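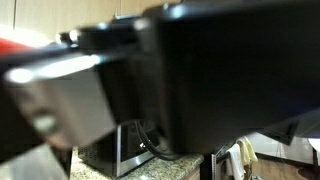
Filed under: Infant Sleep / Feeding Studies / Open Reports

4.2 Night Feeds and First Waking

The second analysis asked whether the timing of the last evening feed predicted the time of first waking. Parents in the Quaye and Vurkar cohorts kept a paper log for 10 nights, recording the start and end of each feed, the time the baby was put down, and every waking that needed a parent to enter the room. Wakings that settled without a parent were not logged. Nights with a fever, a vaccination that day, or travel were dropped before analysis, as were logs with fewer than 5 complete nights.

After these exclusions, 753 babies contributed data. Feed type was coded as breast, bottle, or mixed. Where a log gave only one time for a feed, we treated it as the start and left the duration blank.

Later last feeds went with later first wakings, but the link was weak and shrank further once age in weeks was added to the model. Most of the shift appears in babies who were put down within half an hour of the feed. In babies who stayed up longer, the time of the feed told us little. Feed type did not change the direction of the result in either cohort — the Vurkar logs were noisier, mainly in the mixed group, where parents often left the amount out.

Figure 3. Time of last evening feed against time of first waking, by cohort. Each point is one baby, plotted at the median of the logged nights. Open circles, Quaye; filled circles, Vurkar.

The earlier Drorkeck survey, with 2,266 families, reported a stronger link. That survey asked parents to recall a typical night, and recall of this kind tends to smooth over short wakings. It also counted a dream feed given to a sleeping baby as the last evening feed. We coded dream feeds separately and left them out of Figure 3. When they were put back in under the Drorkeck rule, the slope rose in both cohorts but stayed below the survey value.

Logs were entered twice in Flerkeo, and mismatched times were checked against the paper copy. The remaining gaps were not filled in. A parent who slept through a brief waking would not have logged it, so the first waking times given in this section should be read as upper limits.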